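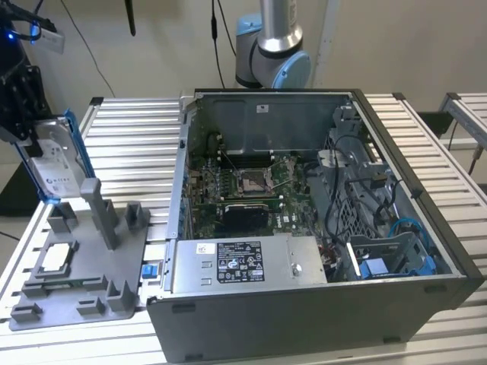
**Unnur Arnardóttir**
Student author, Environmental Studies project course
Submitted Wednesday, July 13, 2022

# Old Computers in Demstead Homes: Storage, Reuse and Disposal

## Purpose of the project

The town of Demstead collects household trash and paper at the curb but does not accept computers. Residents who wish to part with one must drive it to the Storkum transfer station, which is open to the public on Saturdays. The purpose of this project was to learn how many computers remain in local homes after they are no longer used, and what keeps residents from giving them up.

The project was supervised by Lourenço Louro. Interviews were carried out by the author and Rui Barros, and the data tables were checked by Filipa Mendes.

## Method

The town register lists 2697 households. A printed questionnaire was delivered by hand on nine streets in February, with a stamped return envelope. The streets were chosen to include both older houses near the Prado bridge and the newer apartments on the east side. In total, 94 completed forms were returned. Six of these households agreed to a longer interview at home.

A computer was defined as any desktop or laptop, whether or not it still turned on. Tablets and phones were excluded. This decision was made early and was questioned by several residents, who felt that phones were the larger problem in their own closets.

## Findings

Respondents reported over 100 computers that had not been used in the past year. Desktops were kept longer than laptops, most often in a basement or garage. The most common reason given for keeping a machine was concern about personal files. The second was the distance to Storkum, and the third was a belief that the machine might still be worth money.
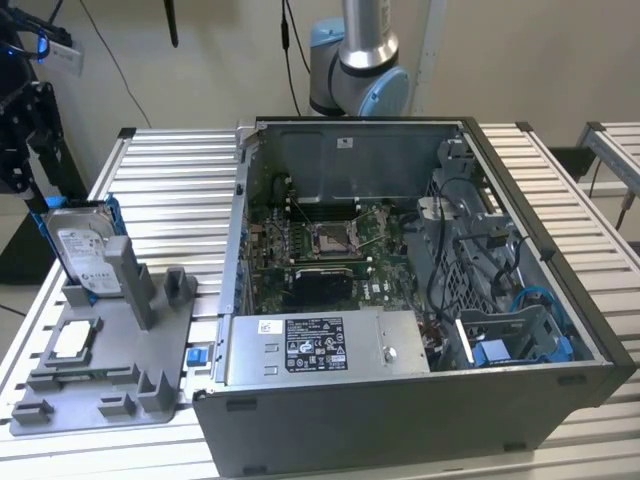

The question of value came up in every interview. Residents tended to judge a desktop by its age or by what they had first paid for it, and few had considered its parts separately. A machine can be incomplete and still be of use to a repair shop. A tower with an empty processor socket will not run as it stands, but the power supply, the expansion card and the case can be tested and used again. Two of the households interviewed had set aside desktops for scrap after a single part failed. Neither had asked for a second opinion.

Bernardo Rebelo, who manages the Pacheco repair shop, was interviewed at his counter. He reported that customers rarely bring in a desktop unless they want it fixed, and that he would accept more machines for parts if they arrived with the owner's written consent. He does not charge for this. He also noted that his storage space is limited and that monitors would have to be refused.

Concern about personal files was harder to address. Most respondents knew that deleting a file does not always remove it for good, but they were unsure what to do instead. Some had removed the drive and kept it in a drawer. 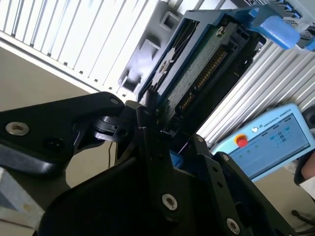 Others had kept the whole machine for the same reason, including one household that had moved it through three addresses. When asked what would change their minds, respondents most often named a written receipt stating that the drive had been erased or destroyed. Cost was mentioned less often.

## Limits of the study

The streets were not selected at random, and residents who own old computers may have been more willing to reply. The results should not be applied to the town as a whole.

## Recommendations

1. The town should hold one collection day each spring at the school parking lot.
2. A signed receipt for each drive should be offered at the point of collection.
3. The Storkum hours should be printed on the annual trash calendar, where they do not currently appear.

The questionnaire and the data tables are held in the course office and may be viewed on request.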